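4.2 Selbstmaskierung und Belichtungsgewichtung der Handgelenkbilder

Die Greifplanung in Andex erhält ihre Beobachtungen aus zwei Quellen: den Gelenkwinkeln des Arms und den Bildern der am Handgelenk montierten Kameras. Während die Gelenkwinkel mit geringer Latenz vorliegen, enthalten die Bilder einen hohen Anteil an Pixeln, die keine Information über das Zielobjekt tragen. Im Datensatz Pistmont, der 434 Sequenzen umfasst, betrifft dies vor allem Aufnahmen, in denen Greifergehäuse und Armsegment die Bildmitte einnehmen. Eine Segmentierung, die diesen Anteil nicht behandelt, ordnet Eigenstrukturen des Roboters regelmäßig der Objektklasse zu.
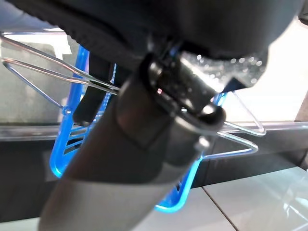
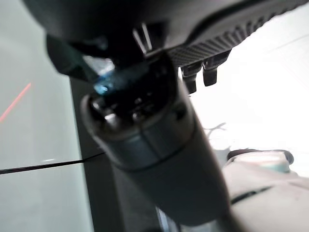 Abb. 3: Zwei Handgelenkbilder mit großflächiger Eigenverdeckung und überbelichtetem Hintergrund auf der rechten Seite.

Die Selbstmaske wird aus dem kinematischen Modell gerendert und mit dem Bildzeitstempel synchronisiert. Eine feste Maske pro Kamera wurde in der Vorgängerversion verwendet, versagt jedoch, sobald sich die Finger relativ zum Gehäuse bewegen. Schwieriger als die Silhouette ist die Behandlung von Glanzstellen. Im ersten Bild von Abb. 3 liegen helle Reflexe sowohl auf dem dunklen Gelenk als auch auf den dünnen Drähten des Gestells, das den blauen Korb umgibt; ein reines Intensitätskriterium kann beide nicht trennen. Die gerenderte Maske löst den ersten Fall, der zweite bleibt der Tiefenschätzung überlassen. Im zweiten Bild sind die Kanten des Zylinders durch Bewegungsunschärfe aufgeweicht, während die beiden Greiferspitzen vergleichsweise scharf erscheinen. Die Maske wird deshalb segmentweise aufgeweitet - im ungünstigsten Fall um 3 Pixel je Seite - und nicht mit einem einheitlichen Rand versehen.

Für überbelichtete Bereiche wird keine Rekonstruktion versucht. Pixel oberhalb der Sättigungsschwelle erhalten im Kostenterm das Gewicht null, benachbarte Pixel ein linear ansteigendes Gewicht. Die Schwelle wird je Kamera einmalig bestimmt und in der Kalibrierdatei abgelegt. Eine adaptive Schwelle wurde erprobt und verworfen, da sie bei schnellen Schwenks zwischen aufeinanderfolgenden Bildern sprang und der Planer daraufhin seine Trajektorie neu initialisierte.

Maskierung und Gewichtung sind als eigenständiger Knoten vor dem Segmentierungsnetz Vemard implementiert. Mit beiden Schritten wird in 82 Prozent der Sequenzen ein gültiger Greifkandidat im ersten Planungszyklus gefunden. Die übrigen Sequenzen werden an die Rückfallstrategie Mekonnen übergeben, die den Arm auf eine zuvor gespeicherte Beobachtungspose zurückführt und die Schätzung mit leerem Zustand neu beginnt. Deren Parametrierung ist Gegenstand von Abschnitt 4.3.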